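Plindow Manipulation Club: Frequently Asked Questions

Who can join?

Any student who has finished the intro programming course or can show equivalent work. Graduate students may join but do not hold keys to the cell. Talk to Griet Claeys if you are unsure where you fall.

When does the club meet?

Wednesday at 5:30 p.m. in room 227. Arm time outside the meeting is booked on the sheet by the door in two-hour slots. A slot not claimed within 15 minutes is released.

What is the current project?

The peg task for the Unstead Cup. The arm has to deal with a slim part with an orange handle and a blue plastic holder with raised walls. The black bowl stays on the table beside the holder in all layouts. Teams write their own motion and grasp code on top of the shared driver.
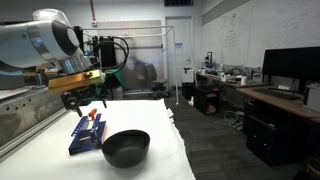

Do I need to know ROS?

It helps. The shared driver, Zeten, hides most of it. You will need to read a transform tree and launch a node from the command line. Dušan Kadlec runs a short introduction in September.

Why is there paper on the table?

The rules call for a plain white work surface. Paper is cheap to replace. Do not tape over old sheets; remove them first, or the table height in your config will be wrong.

How are runs scored?

Each team gets 200 points at the start of a run. Points come off for dropped parts, for moving the holder off its mark, and for each operator stop. A protective stop triggered by the arm itself ends the run. Time is used only to break ties.

What arm do we use?

A Franka Emika arm with a two-finger gripper. Speed is limited in the club profile and the limit is not negotiable for new members. For the peg task, approach from straight above, with the fingers pointing down, and slow down before the tip reaches the slot. Most failed insertions come from a small tilt in the grasp.

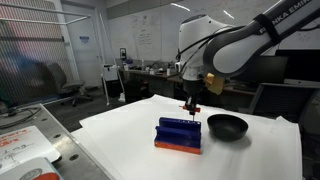 If the tilt is more than the slot will tolerate, put the part back and grasp again. Adding force does not fix it and wears the holder. Spare holders are printed on request; send the job to Yurani Cáceres and allow a few days.

Can I keep my logs?

Yes. Copy them off the cell computer the same day. The log folder is cleared before each meeting. The archive holds 2516 runs from past seasons and is read-only for members.

Who do I contact if the arm faults?

Press the stop, leave everything where it is, and write to Melquiades Serrano with the error text. Do not clear the fault yourself unless you hold a key.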